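**Label redesign: one typeface or two?**

**kettlerow** wrote:

I do packaging for a small drinks company called Vutmont. They have an old brand guide, nine pages, last updated by someone who left. It names one typeface, Fung, for everything: logo, headlines, ingredients, legal text. Fung is a condensed sans and it looks fine big. At the size we need for the ingredients panel the letters start to close up, mostly the a, e and s.

I want to add a second face for small text only. The owner says the guide is the guide. Would you push on this or leave it alone?

**plainstock** wrote:

Push. A guide that was written for posters doesn't cover a back label. Print the panel at actual size in both faces, tape them to a bottle and hand it to the owner. Don't send a PDF, they'll zoom in and tell you it reads fine.

**m_orrin** wrote:

I'd leave it alone, at least to start. You have one typeface and people know the brand by it. Every client I've had that added a "small text only" font had it in their headlines within a year. Try opening the tracking first. Does Fung have a regular width?

**kettlerow** wrote:

There is a regular width but they only licensed the condensed. I tried tracking at 10, then 20. Twenty is better but the panel runs over by two lines and I can't make the panel bigger because of the barcode.

**m_orrin** wrote:

Then license the regular width. Same family, no argument with the guide.

**plainstock** wrote:

That depends on what it costs. Some of these foundries charge per product line.

**kettlerow** wrote:

Quote came back at 146 for one desktop seat. That's less than I expected. The owner may go for it. I still think a proper text face would read better than regular Fung, which has the same tight openings on the e.

**Struan Swanson** wrote:

I had nearly this same job at Drarnatberg. We stayed in the family and used the regular width, and it was all right. Not great. The thing that helped more was changing the ink. The guide called for 60 percent gray on all secondary text and at that size the gray was breaking up into dots. We went to 100 percent black and half the complaints stopped. Check what your small text is printing as before you buy anything.

**kettlerow** wrote:

Good question. It's a tint of the brand blue, 70 percent.

**Struan Swanson** wrote:

There you go. Small type in a screened tint is going to look fuzzy whatever face you pick. Make it a solid.

**m_orrin** wrote:

Agree with that. Also the guide probably says something about contrast if it's any good.

**kettlerow** wrote:

It says "ensure legibility at all times." Nothing else.

**plainstock** wrote:

So use that line. The owner wants the guide followed, and the guide says legible. I don't agree with m_orrin that the same family is always the safer choice. Plenty of brands run a display face and a text face and no customer has ever been confused by it.

**m_orrin** wrote:

I didn't say always. I said the second font spreads if no one is watching it. At Clukham I counted four sans faces on one trade show stand.

**kettlerow** wrote:

OK, going to try solid blue first, then regular Fung, then a text face if both of those fail. I'll print all three at size.
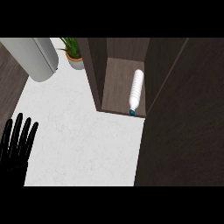
## Page 2

**kettlerow** wrote:

Printed them. Solid blue made the biggest difference, as Struan said. Regular Fung in solid blue is readable at arm's length and fits the panel with one line to spare. The text face was a bit better again, but the owner looked at both and picked Fung. He is buying the license. I'm adding a paragraph to the guide with a minimum size and no tints under 8 point.

**plainstock** wrote:

Still think you should have gone with the text face, but fine. Put the width in the guide by name too, or the next person will squash the regular to make it look condensed.

**kettlerow** wrote:

Will do.

**Struan Swanson** wrote:

Ask your printer for a press proof on the real label stock before you sign off. Office paper flatters small type.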